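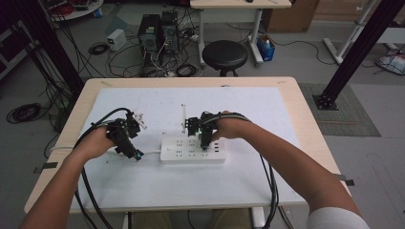 Verkorau Golf Workshop
Notebook entry, 2024-04-03
Entered by Hye-jin Wang

Subject: wedge groove wear and loft check, team sets, before the start of the tournament season

Continued from the December entry. The open question at that time was whether the players' sand wedges should be replaced on a fixed schedule or on measured wear. The coaching staff has asked for a recommendation before the first qualifying round. The notes that follow cover the first full session of testing and the bench work that went with it.

Clubs under test

Three sand wedges of the same Zutari model were used. All were built in the workshop last year with the same shaft, grip and swing weight.

Wedge A: new, taken from stock, never struck before this session.
Wedge B: one season of play by Byung-chul Na, mostly from grass, with little bunker practice.
Wedge C: one season of play by Siu-fong Shih, with heavy bunker practice. The face shows a bright worn patch low and toward the heel.

Wedge C has the same number of competitive rounds behind it as Wedge B, give or take an event. The difference lies in practice. Siu-fong keeps a careful practice log and has let us copy it into the back of this book. Byung-chul's log stops in the summer, and his practice figures for the autumn should be treated as his own recollection.

Balls

All shots were played with new Kong tournament balls from one case. The range balls were left out entirely. In December we mixed in a bucket of range balls toward the end of the day when the case ran short, and the spin readings from that point on had to be thrown away. Seul-gi Noh has since placed a standing order so that a full case is held back for testing. Please do not take from the case marked TEST for lessons or for the short-game area.

Loft and lie before striking

Each wedge was measured on the bending machine before any ball was hit. Wedge A was at its stamped loft. Wedge B was a shade weak, within what we accept from the factory. Wedge C was 2 degrees strong. I measured it again after taking it out and reclamping it, and Shaohua Xie then measured it without being told my reading. We agreed.

The strong loft on Wedge C is a problem for the comparison, as a lower loft would change launch and spin by itself. Two courses were open to us: bend it back before the session, or hit it as found and again after bending. I decided on the second. It took longer, but the player has been competing with the club as it stands, and the coaches will want to know how it performs in that state.

Siu-fong does not recall the club being bent. There is no entry for it in the repair book. It is possible that it left the build bench that way. The build sheet gives only the stamped loft, with no measured value beside it, and I have found the same gap on several other sheets from that month. See the action list.

Shot procedure

Shots were played from the mat station in the indoor bay, then from the trimmed turf strip outside. Byung-chul and Siu-fong each hit all three wedges in rotation, changing clubs after every few balls so that fatigue would not fall on one club alone. Faces were wiped with a damp cloth and dried with a towel between shots. The target was a flag on the short range, with a pitch of moderate length, the shot both players say they face most often and trust least.

The total for the session was 200 shots. A shot was struck from the record only if the player called it as a mishit before the reading came up on the monitor. This rule was Shaohua's suggestion and I think it should be kept. In the past we have let players discard a shot after seeing the number, and the averages always came out kinder than they should have.

Results, dry

From the mat, with clean and dry faces, the three wedges were closer together than I expected. Wedge A produced the most spin and Wedge B was just behind it. Wedge C as found launched lower, which is what the loft reading would predict, and its spin fell slightly short of Wedge B. After bending it back, the launch came up to match the other two and the spin did not change by an amount I would defend.

From the turf strip the order was the same and the spread was a little wider. Byung-chul's shots were more consistent than Siu-fong's on every club, including her own. She had played a full round in the morning and said she was tired by the second half of the session.

Results, wet

The faces were misted with a spray bottle for this part. Wedge A held up well. Wedge B lost spin, and the ball came out somewhat higher. Wedge C lost far more: several shots climbed the face and came off with so little spin that they ran through the landing area and off the back of the green. Both players could feel it. Siu-fong remarked that this explained two or three shots last autumn that she had put down to her own technique.

The wet result is the main finding of the day. If we had tested dry only, we would have told the coaches that a worn wedge costs them very little.

I am less sure of the misting itself. A spray bottle in my hand is not a controlled amount of water, and I know I was more generous toward the end. Seul-gi proposes a fixed number of pulls from a fixed distance, with the bottle refilled to a line each time.

Groove inspection

Faces were examined under the bench magnifier after the session. The edges on Wedge A were crisp. On Wedge B they were rounded over the center of the face and sound elsewhere. On Wedge C the rounding extended from the heel to just past center, and the two lowest grooves had sand packed in the corners that brushing did not shift. I soaked the head in warm soapy water and went over it again with the nylon brush. Most of the sand came out. The wet test was not repeated after this cleaning and it should have been. Some part of the loss we recorded may be dirt and not wear. 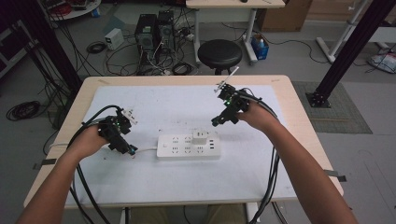

Full-swing check on the launch monitor

While the bay was free, Byung-chul hit a set of seven irons to confirm that the monitor was reading properly before the team's next fitting day. His club speed settled at 94 miles per hour, which agrees with his December fitting card. Carry distances also agreed with the card. I consider the monitor sound for the time being.

One fault to record. The unit failed to pick up the first ball after each long pause. It did so every time we came back from changing clubs on the turf strip. Seul-gi believes it is a sleep setting. Until this is settled, hit one ball and discard it after any break, and write in the log that you have done so.

Shaft readings

The Conik frequency meter was used on all three wedges. A and B read alike. C read softer. I tightened the clamp and it read softer still, then returned to the first figure on the third attempt. The clamp pads are worn smooth on one side and I do not trust the meter for small differences at present. Shaohua has taken the pads off for replacement. No shaft readings from today should be copied to the players' cards.

Proposed replacement rule

The coaches have asked for something simple. My draft is that a sand wedge should be brought in for inspection after every 1,000 practice shots from sand, counted by the player, and at the end of each season in any case. Inspection would mean a loft check, a look at the grooves under magnification, and a short wet test against a new club from stock. Replacement would follow from the wet test and not from the appearance of the face.

Shaohua disagrees on one point. He would count shots from all lies and not only from sand, on the grounds that players will not keep two tallies. He may well be right about the players. I still think sand is where the damage is done, and Byung-chul's wedge supports that view, but it is one wedge against one wedge and both of us accept that this is thin evidence.

A further matter is the budget. The stock cupboard holds enough heads for the senior players and none for the juniors. If the rule is adopted for everyone, the order to Zutari must go in well before the season begins. Seul-gi is to ask for a delivery time before we put anything in writing to the coaches.

Player clubs

Siu-fong will play the new wedge, A, with the sole ground to match her old one. The grind is booked on the belt for the next workshop session. She asked to keep Wedge C for practice from sand, and I agreed, provided it is marked with red tape under the grip so that it does not find its way into her tournament bag.

Byung-chul keeps Wedge B for now. He was offered a new one and declined.

Action list

Hye-jin: repeat the wet test on Wedge C after full cleaning, same balls, same player if possible.
Hye-jin: measure loft on every club from the build sheets that lack a measured value, and write it in.
Shaohua: new clamp pads for the frequency meter, then read all three wedges again.
Shaohua: add a line for measured loft and lie to the build sheet.
Seul-gi: monitor sleep setting; spray procedure in writing; delivery time from Zutari.
Siu-fong: continue the practice log, with sand shots in their own column.
Byung-chul: restart the practice log.

Wedges B and C returned to their owners. Wedge A is on the rack by the grinder, tagged with Siu-fong's name. Remaining test balls counted back into the case and the case locked.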